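Worn out desk top, paint or replace?

fivden_fern
Hi all! My old desk finally gave up its varnish after years of coffee and elbows, and I'm torn between painting it white and buying a new top from Memon. I do love the idea of white (so cheerful in November when it's dark by 4), but will I spend my life wiping it?

gulitville_gran
Oh, go white, dear! I've had mine for 3 years and it still makes me happy every morning. Matte, please, as gloss shows every fingerprint.

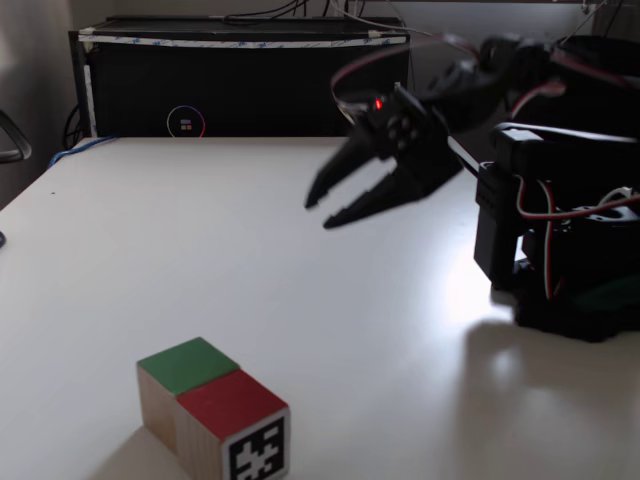
White top, brighter towards the right

451paints
Have to disagree with gran, sorry. Matte is lovely to look at but it holds on to pencil and tea. I did two coats of satin on ours and a damp cloth does the job. 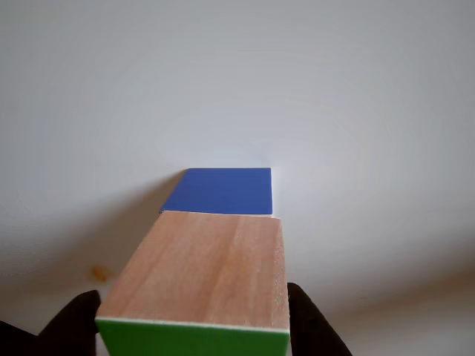

Whatever you pick, let it cure for a good long while before you put anything heavy on it. I rushed mine and the lamp left a ring, which I still grumble at.

gulitville_gran
Well, I use a coaster! But he's right about the curing.

fivden_fern
Thank you both, you're so kind. Leaning satin now. Has anyone tried the Worano primer?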